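12/09/2021

Up before six, couldn't sleep. Rain on the skylight and then the bin lorry. Tea, toast, no butter left. Must get butter.

Drove over to Berkelcombe to see Mum's old allotment before the handover. Wet all the way. The new people want it from October and fair enough, but I had forgotten how much was still in the ground. Beetroot gone woody, beans hanging there like old shoelaces. Picked what I could. Silvia Michalík from the next plot came across with her fork and did half my digging without being asked – wouldn't take anything for it except the rhubarb crown, which I'd have given her anyway. She says the water rate is going up again, 22 pounds on top. Mum would of had a letter in the post by teatime.

Found her notebook in the shed, in the tin with the seed packets. Every year's onions weighed. 684 was the rent one year, or maybe it was the plot waiting list, can't tell, no label, just the number underlined twice. Read it sitting on the upturned bucket till my legs went dead. Seven pages on blackfly!! Nothing on any of us, apart from "L. came, helped with peas, ate most of them."

Kept the notebook. Left the tin.

Home by two. Soup. Rang Lina Yammine about the van for the Gremport trip, she can do the morning but not the afternoon, so it'll have to be an early start and I shall be a misery. Mileage on it is daft but she swears by it. Need to ask her re the roof rack. Forgot to ask. Typical.

Meant to write to the allotment secretary and give back the key, did the spare room instead, or a bit of it. Got as far as the plastic boxes and ran out of steam. Sorting things you don't want to sort is slow work and my back is bad from the beetroot. 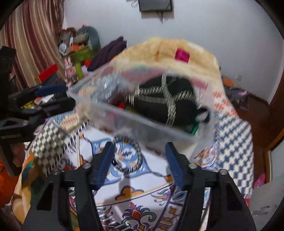 One of the clear boxes, black thing with the silvery strap inside.

Beans for tea, stringy, ate them all the same. Boiled the beetroot for an hour and it still fought back. Soil under my nails even after the bath.

Key is on the hook by the door. Letter tommorow. Butter.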